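Speaker notes: Two grippers, one arm, and what we learned in the kitchen
Talk for the spring users' meeting, April 16, 2025
Speaking time: 20 minutes, questions after

Slide 1. Title
Say good morning. Say my name slowly. Thank Lewis Jardine for the invitation and for reading my English. Mention that all tests were made with the same arm and the same controller, because people always ask this first.

Slide 2. What we wanted to know
We had two grippers on the shelf. The Bakach is a parallel gripper with hard fingers. The Usel is soft, with three fingers and air. For a long time we chose between them by feeling. In December we decided to stop this and measure.
Pause here. Ask who in the room has both types. Wait for the hands.

Slide 3. The test
One pick is: go to the object, close, lift, hold for five seconds, put down. If the object falls or turns in the fingers, it is a fail. We made 1,456 picks in total, with the same set of kitchen objects for both grippers. The order was mixed, so that a good day or a bad day would not help only one of them.
Do not read the list of objects. It is in the handout.

Slide 4. Results for the Bakach
It failed 57 times. Most of these were with round things and with anything that bends. On boxes it was almost perfect. The closing is fast, and the position is the same each time.
Say clearly: the fingers were the standard ones. With rubber pads the result can be different, and we did not test pads.

Slide 5. Results for the Usel
It failed 145 times. This surprised us. (Do not apologize for the number, only explain it.) The soft fingers hold fruit very well, but they are slow to let go, and thin objects slip between them. The air pressure also matters more than the manual says. We used one setting for everything, and now I think this was a mistake.

Slide 6. The controller
Both grippers were driven from the Nouri controller. For the Bakach, the driver worked on the first day. For the Usel we wrote our own, and it took us longer than all the picks together. If you plan a comparison, put this time in your plan.
Show the timing diagram. Point to the gap between "close" and "closed." Many of our early fails were in this gap: the arm started to lift too soon. We removed those early picks from the results and made them again.

Slide 7. Camera position
We tried the camera on the wrist and on a stand. The wrist camera sees the object well until the last moment, then the fingers hide it. The stand camera sees everything, but the arm comes between it and the object. After 417 of the picks we fixed the camera on the stand and did not move it again. The earlier picks were repeated.

Slide 8. Light and shadow
Let the picture stay on the screen for a few seconds before speaking.

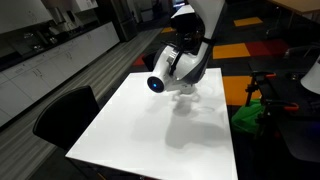
Nadiia Prokopenko wrote to me after the practice talk that a white table is the worst choice for a depth camera, and that she would put a matte gray mat on it before changing anything in the software. I agree with her now. The top is bright and reflective, and when the arm reaches down its shadow spreads over the middle of the table. Our vision program, Mostinon, sometimes takes the border of a shadow for the border of an object. We lowered the contrast limit, and it helped a little. The mat is the next thing to try.

Slide 9. What I would do again, and what not
Again: mixed order, one arm, one controller, every fail written down by hand with a short reason.
Not again: one air pressure for all objects. Also not again: changing the camera after the test has started.
If there is time, tell the story of the egg box. If there is less than three minutes left, skip it.

Slide 10. Next steps
Rubber pads for the Bakach. Three pressure settings for the Usel. The same objects, the same order file. The file and our driver can be had by writing to me, my address is on the slide.

For the questions
If someone asks for the price, say that I do not know the current prices.
If someone asks which gripper to buy, ask what they want to pick.
If someone asks about suction, say that Lewis has tested it and give him the microphone.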